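3.2 Linking a process map to the Diltier repository

Now for the fun part: your maps start talking to each other!

1. Open your map in Nelta and choose Link.
2. Pick an owner for every step. A step can have two owners, but only one can approve changes.
3. Click Check links and fix anything marked in red.

Caution: Don't rename a role while a check is running.
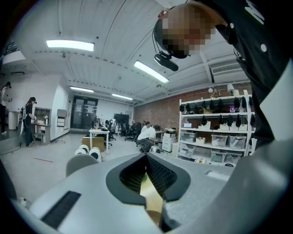 4. Click Publish. Maps with more than 1,000 steps take a little longer, so go grab a coffee.

Note: Published maps stay editable in Draft view.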